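Category: Project updates / Automation

Craddock cell – progress report for September

Work this period went into the gripper on the Craddock cell, which is the second item in the maintenance plan Hernix agreed to fund. The arm itself needed no repair and its base has not been moved.

Delyth Lougher took the gripper off the wrist, cleaned the linkages and replaced the two finger pivots. The old pivots had worn enough to let the fingers drift sideways under load. She set the new bolts to the torque in the Plomemus service sheet and marked each one with the date in the cell log. The crossbar was checked for bends and refitted.

With the gripper back on, Elisa Rizzi redid the wrist camera alignment. The offset stored in the controller dated from before the move to Vivatville and put the approach point too far to the left. She now uses the corner of an opening as the reference, with both fingers kept in view. 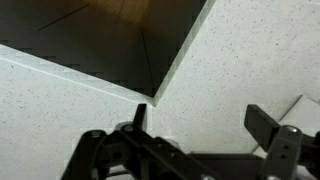 Wrist camera view with the fingers open, left finger near the corner of the dark opening.

The cell has logged 704 cycles since the new offset was saved. It stopped four times. Two of the stops came from the same loose connector on the camera cable, now clamped. The other two were grip timeouts and are still open. Elisa suspects the closing speed, which was left at the old setting – we will lower it before changing anything else.

Spending is within the amount approved for parts. One spare set of pivots is on the shelf and a second camera cable is on order. Next period we plan to close out the timeouts, write up the alignment steps for the evening shift and start on the third item, the controller backup.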